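Right, a few posts on moving house, as I promised Anitha I'd write it all down while it's fresh. We left Boston in March after nine years in the same flat, and I had no idea how much two people can squeeze into 70 square metres. Bear with me, this goes on a bit!

Start with the books. I'm a terrible hoarder of paperbacks and I kept putting them off, so of course they were the last thing into boxes and the heaviest thing down the stairs. Do them first, in small boxes, and be kind to your back (mine is still grumbling).

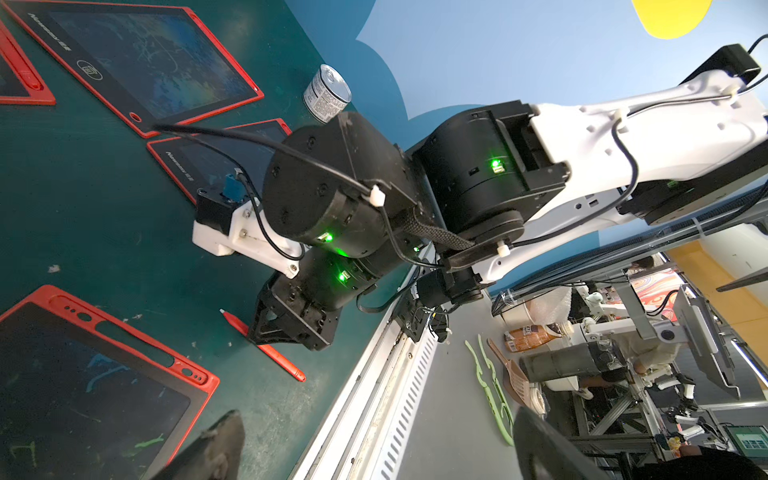 Green lights, black cable, white clips.

Label the sides of your boxes, never the tops. Once they're stacked you can't read a single lid, and we spent our whole first evening in Ilesport hunting for the kettle. Jagadeesh from next door came round with a flask of tea and we could have hugged him.

Redirect your post early, too. I left it late and a bill for £609 sat on the old doormat for six weeks, which led to some very long phone calls.

And do say a proper goodbye to the neighbours. We had everyone in for dosas on the last night, sitting on the floor with paper plates, and I wouldn't swap that evening for anything. Thank you all for the kind messages, I'm getting to them slowly x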